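29 August 2026

Adhesive trials, entry 2. Fabric to board, water-based contact adhesive.

Carrying on from the last set. Question is still whether the Sternora water-based adhesive can replace the solvent one for covering bench tops and pinboards. The solvent one works, but it needs the extraction on and the tin skins over between jobs. Hemant Sisodia would like an answer before the September order goes in.

Stock used
Board: 12 mm MDF offcuts, all from one sheet, sanded on the face and wiped down. Edges left as sawn.
Fabric: Plosum grey, the plain weave. Same roll as before. Cut with the warp along the long side of each piece and marked on the back, as I failed to do this last time and could not explain the spread in the results.
Adhesive A: Sternora water-based, new tub.
Adhesive B: the solvent type, from the open tin, as control.

Method
Short-nap roller for A, notched spreader for B. One coat on the board only for the first batch, then one coat on both faces for the second. Left open until the shine had gone off. For A this took 40 minutes at the window end of the shop and a good deal longer at the store end, where the air hardly moves. B was ready in the time it took to clean the spreader. Fabric laid from one short side and rubbed down with the felt block, working outwards. Hand roller over the top, both directions. Weighted overnight under the cast plate.

Peel test as usual: 40 mm strips cut through to the board, free end clamped, pulled back at 180 degrees with the spring balance. Reading taken once the strip is moving steadily, ignoring the first jump.

Results
A, one face coated: poor. Strips came away cleanly with nearly all the adhesive left on the board. The back of the fabric looked dry. It had not wetted out.
A, both faces coated: much better. Best strip 119 on the balance, and the failure was in the surface of the board, with fibres pulled up along the full length. That is as good as we need for a covered top.
B, both faces coated: similar failure, fibres pulled, slightly more even from strip to strip.

Weft direction peels lower than warp on every piece. I assume the weft lets the strip stretch as it lifts, so the load comes on in small steps. Should be confirmed on a stiffer cloth before anyone relies on it.

Problems
Strike-through. On the two-face pieces with A, a heavy roller coat came through the weave and dried as small shiny spots. They do not brush off. A damp cloth made them larger. A lighter coat cured it, at the cost of a second pass on the board side to make up the film. Second pass must go on after the first has gone clear, otherwise the roller picks it up again.

Edges. The wrap-round on the long side was fine. Corners lifted on the pieces where I folded before the adhesive was ready. Mitred corners held, butted corners did not. For tops that get leaned on I would still staple underneath and treat the adhesive as doing the face only.

Board swelling. Slight, on the sawn edges only, where A had been rolled over the arris. Seal the edges with thinned PVA the day before. Grewal sell a ready-made edge sealer which may be quicker, not tried.

Roller sleeves. A sets hard in them over a lunch break. Keep in a bag, or wash at once in cold water.

Conclusions so far
A is usable if both faces are coated, the coat on the fabric is kept light, and the open time is judged by the look of the film and not by the clock. I would not use it at the store end in winter without some heat. B stays in the cupboard for small repairs.

To do
Repeat the two-face pieces with the Fondham cloth, which is heavier and has a backing.
Heat ageing, one set on the shelf over the radiator.
Ask Hemant whether the tub size on the order can be changed - a large tub will go off before we finish it.
Get the balance checked against the known weights. It reads a little high when cold.

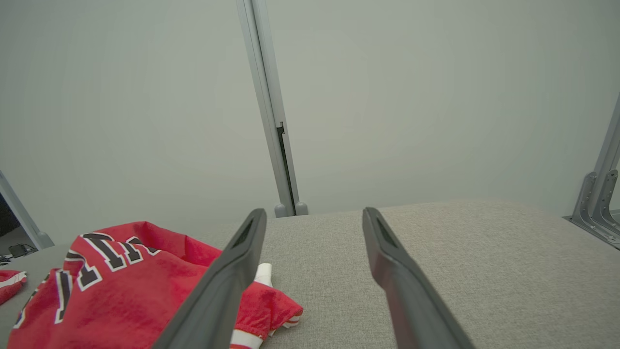
Grey fabric top, fine weave, against the pale wall.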